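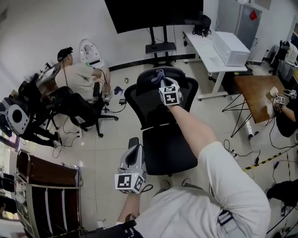
Pre-session server check, with my notes

I run the dedicated box for our Skokimon evenings and I've been burnt enough times by skipping steps that I now go through the same list before opening the lobby. Someone in the forum wanted a copy, so I've left my comments in. Copy it, change it, whatever suits your map.

1. Server build matches the client build
OK. I had to restart twice because the updater said it was done when it wasn't (thanks for that!). Check the number in the bottom corner of the menu and ignore whatever the updater window tells you.

2. Backup of the world save
OK. I keep the last 8 and bin the rest. If you play on Mendoza the save gets huge once people start building on the river side, so look at your disk space while you're in there.

3. Disk space
Needs watching. 86 per cent full, mostly old replays. I'll clear them out before April, or more likely when it starts shouting at me.

4. Tick rate
OK. Set to 48. I did try it higher and the bots on Cariston went completely mad, running into walls and throwing grenades at the sky, so back down it went.

5. Ports open
OK. Test from a phone with the wifi switched off. Testing from inside your own house tells you nothing, and I lost a whole evening to that once.

6. Mod list
Fail, then OK. Dorent was loading before the base texture pack, so all the doors were bright pink. Moved it to the bottom of the list and they're brown again. Two other mods give a yellow warning in the log, which I've been ignoring for months with no trouble.

7. Admin password changed
OK. Please don't use the one from the setup guide. I could get into half the servers on the list with it if I felt like it.

8. Voice chat
Partly. Works fine in the lobby but drops for a second or two when the map changes. People come back by themselves, so just tell them to wait and not to all rejoin at once, as that kicks off a queue and then we're there till midnight.

9. Ping limit
Changed. I've taken the automatic kick off for now. It was throwing people out for one bad spike, including me, on my own server. If somebody is rubber-banding all over the place I'll have a word with them first.

10. Auto-restart
OK. Goes off at 5 am. It gives 3 warnings in chat before it does, and yes, there were people still on to see them.

11. Ban list loaded
OK. It lives in a separate file now, so a reinstall won't wipe it. Make sure the file isn't set to read-only or new bans vanish on restart.

12. Message of the day
Not done. Still says welcome to the winter event. I'll get to it.

Left to sort: replays, the voice drop on map change, and the welcome message. If you find a fix for the voice thing, post it in the server thread and I'll add it here.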